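Gripper pads, jewelry and the limits of patience: a talk with Gudrun Diekmann

August 14, 2020

Gudrun Diekmann has opinions about foam. She has opinions about silicone too, and about the heat-shrink tubing that an earlier colleague swore by, and she will share all of them before the coffee has been poured. For the past several months she has been comparing finger pads for hand-held grippers at Telden, a small outfit in the Sauerland that sells nothing to the public and has a very good bakery across the road.

Her current project is called Lanidura. I asked what it stands for.

"It doesn't stand for anything," she said. "We needed a folder name and the good ones were taken. There was already a folder called Oreo. That was the black-and-white pads. You see the level we work at."

Lanidura compares pads on small, slippery, annoying objects. The first round used the usual test pieces, cubes and cylinders and a plastic cup, and every pad passed. Diekmann found this suspicious.

"A cube wants to be picked up. It has flat sides, it sits there, it's practically holding its hand out. So we had a lovely table full of scores, all of them nearly the same, and I had spent March producing it. I went home and tried to get a necklace out of a dish with two fingers and a thumb, and it took me three tries. I thought, well, there's my test."

So the cubes went back in the cupboard and the jewelry came out. Some of it is hers. Some came from a flea market seller who, she says, wanted to know what the buyer intended to do with so many ugly bracelets and did not believe the answer.

The work is done with a gripper in each hand, out of the lab and in rooms with ordinary furniture in them. Diekmann is firm on this. A workbench is hard and level, and a tray on a bench stays where it was put. A tray on a bed tips a little whenever something presses on the blanket.

"People ask why we make it harder," she said. "I don't make it harder. I just stop making it easier. The bed was always like that."

She likes to begin with beads. A strand of beads gives the pads a row of small round surfaces with gaps between them, and the part that isn't gripped does as it pleases. Stiff pads touch one bead at a single point and squirt it out sideways. Very soft ones close over the strand and then won't let go of it, "like a toddler with a cracker." The blue pads she uses now are somewhere in the middle. 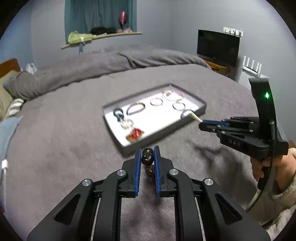
What the numbers say

The current count stands at 3269 attempted picks, of which 822 were done with the blue pads. I asked whether that was a lot.

"It's a lot if you're the one bending over the bed."

There are 285 failures in the blue set, and she has watched every one of them again, some at half speed, with a sandwich. She sorts them into six kinds. The largest group is what she calls the politician, where the fingers close with great confidence on nothing at all. Next come the picks that take hold of two things at once. Chains are the main offenders there, as anyone who owns more than one already knows.

Clasps and rings are their own misery. The piece is so small that the fingers hide it from the person doing the picking, and after that it's mostly faith. Diekmann tried coming in at a shallower angle from the side of the tray, which helped with rings and did nothing for bangles. A bangle lying flat, she says, has to be taken by the rim or left in peace.

Did the blue pads win?

She made a face. "They lost least. On beads they're clearly better than the silicone. On thin metal I can't tell them apart, and if somebody shows you a chart where he can, ask him how many picks and who did them. I'm better after lunch than before it. That's in the data too."

This bothers her more than the pads do. When the same person works both grippers for weeks, the person improves, and whatever was tested last looks wonderful. Her fix was to shuffle the pads every session, so that changing them takes about as long as using them. The screws are tiny. She has lost several in the blankets and found one in her shoe.

Two hands, then one

The next stretch compares handling with two grippers against handling with one. Her guess is that the second hand matters more than any pad, mainly for untangling, where one side holds and the other pulls.

"I'd be a bit sad if that's how it comes out," she said. "All that foam."

She would also like a heavier handle, a shorter cable and a chair of the right height. Only the cable has been approved.

On my way out I asked if she still wears any of the test jewelry. She held up both wrists, bare, and went to find the small screwdriver.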